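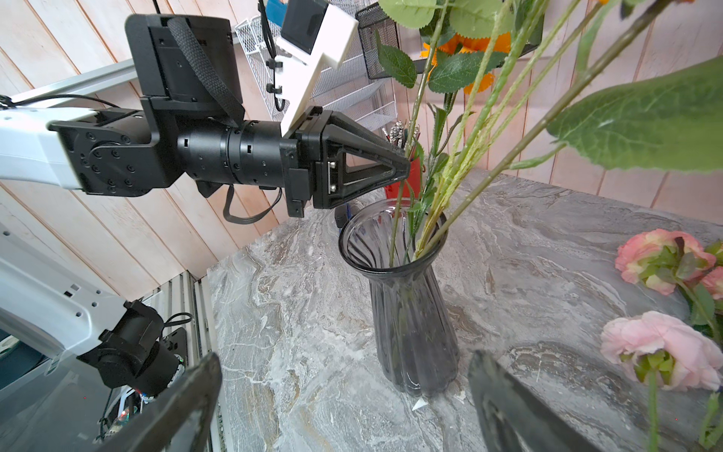

Artificial flower arranging is the practice of setting imitation blooms, foliage and stems in a vase or other holder for lasting display. It follows many of the rules used for cut flowers, but the material needs no water and can be bent, shortened and used again.

Materials

Stems are sold singly or in bundles. Foliage stems give an arrangement its outline, and blooms such as roses are added afterward. The Londira catalog lists 3446 stems under 27 plant families, with buds and side shoots treated as separate entries.

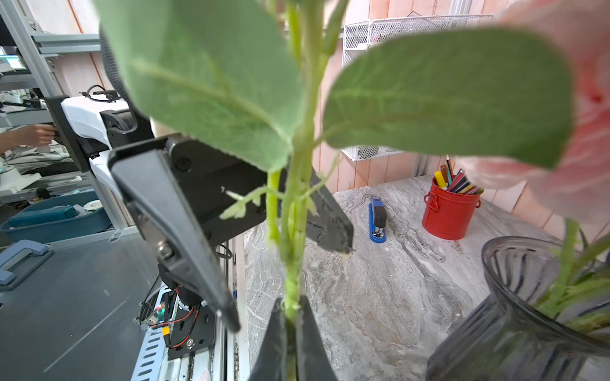 Artificial stem with sage-green leaves and a cluster of small pale buds.

Method

The tallest stems are usually placed first. Each is held upright, lowered through the mouth of the vase and turned until its leaves face outward. In the Prakard method, taught at the Rainer School, long green stems are set before any colored bloom.

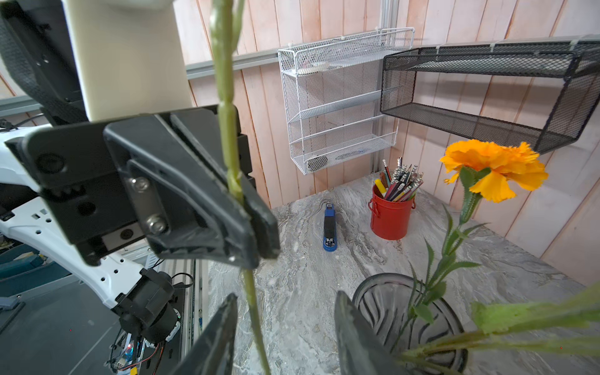 Raghavendra Raju has objected that this order suits wide bowls poorly, and that in a narrow-waisted vase the last stems should be the thinnest, whatever their color.

Vases

Fluted glass with a flared mouth allows stems to fan out. In clear or translucent glass the lower stems remain visible, and arrangers trim them to an even length. The Hurnano collection holds 3000 vases made for dry use.

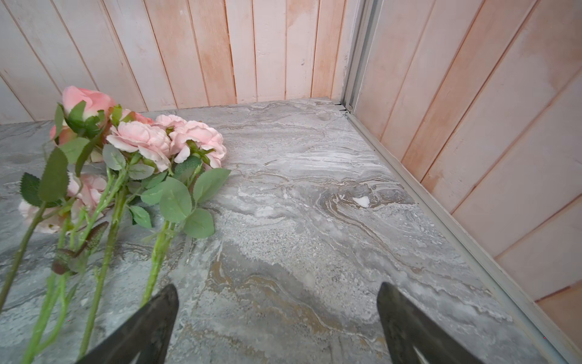
Artificial pink roses with green leaves on a marble-patterned surface.

Care

Dust is removed with a soft brush. Fabric petals are kept out of direct sun, and bundles are stored flat.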